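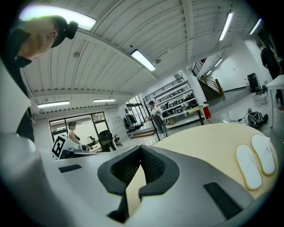

I've been trying to go shoeless at home since October, and I have opinions now! My neighbor Sadia Rizvi got me started (she grew up in a strict shoes-off house and was a little horrified by my hallway). The hard part is guests. You can't just point at people's feet, so I keep a few spare pairs by the door. Plain white slippers with a cushioned terry top, like the two on the table up there, are what everybody reaches for first. They do show every crumb, so mine get washed a lot.

My floors stay clean so much longer, and I've stopped tracking salt all over Platbridge's iciest apartment. My brother still walks in wearing his boots, but I'm working on him. If you have a trick for stubborn relatives, write back and I'll share the best 2 next time.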